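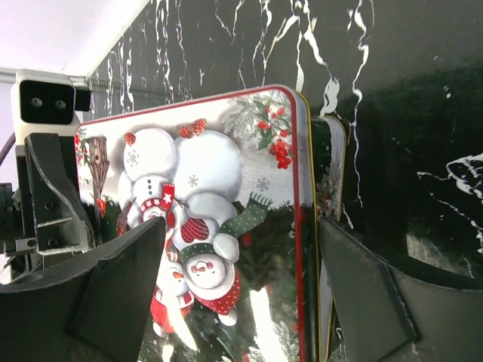
I have now read the Dromar handling guidelines twice, once on a train and once at a desk with a pen, and I still don't know what I'm supposed to do differently on account of them.

Some background for anyone who missed the last post. Dromar is the umbrella group that wants small automation shops to sign up to a shared set of rules for gripping household goods. There are 27 of them. You pay, you read, you tick the boxes, and you get a badge for your website. Minolent signed up in the spring and put the badge above their phone number, so I suppose someone thinks it brings in work.

My trouble starts with rule four: "The object shall be held in a stable and appropriate manner." Appropriate to what? Take a decorated cookie tin, the kind with snowmen on the lid. You can clamp it low between two fingers and hold it tilted with the lid artwork upside down, and I'd call that a perfectly decent grip for moving a tin from one spot to another. If there are shortbread cookies inside, I'd call it a bad one. The rule can't tell these cases apart. It never asks what the object is for or whether anything is in it.

I put this to Leonie Hinds, who sat on the drafting group, and she was a good sport about it. Her answer was that the details belong in each shop's own procedures. Fine, but then what did I pay for? If every shop writes its own meaning for "appropriate," we're back where we were, plus a badge.

Rule nine is worse, in my opinion. It sets 500 cycles as the point where finger pads must be inspected. I asked where the number came from and got three different stories. Five hundred grips on a foam block will leave a pad looking new. Try the same on metal tins with a rolled rim and see how the edges look. Uliana Hordiienko keeps a pad log at her shop (a real one, on paper, with dates and greasy thumbprints) and she changes pads when the edge is scuffed enough to catch a fingernail. Her longest-lived set went 1640 cycles. Her shortest didn't make it to lunch. I trust her fingernail more than I trust rule nine.

Then there's glare. Shiny lids, glossy rims, polished stone behind the work: anyone who has pointed a camera at that kind of thing knows the trouble you can get into. The guidelines give lighting one sentence, and it says lighting should be "adequate." I'd have liked a test. Put a shiny tin down, turn it through a full circle, and write down where the system loses it. It would take ten minutes and you'd learn something.

To be fair, 2 of the rules are good and I've already stolen them. One says to record failed grips along with the successful ones, with the failures kept in the same file so they don't quietly go missing. The other says that if you change the fingers, you start your numbers over. Hrvoje Leka has been saying both for years and got no badge for it.

Didenko is holding out until the revision, which is promised for November. I'm inclined to do the same. I've sent in my comments on rules four and nine, with a copy of Uliana's log, and asked for the lighting test to be added. If they reply with anything longer than a thank-you note I'll post it.

Comments are open. If your shop has signed up and something changed on the floor the next morning, tell me what it was.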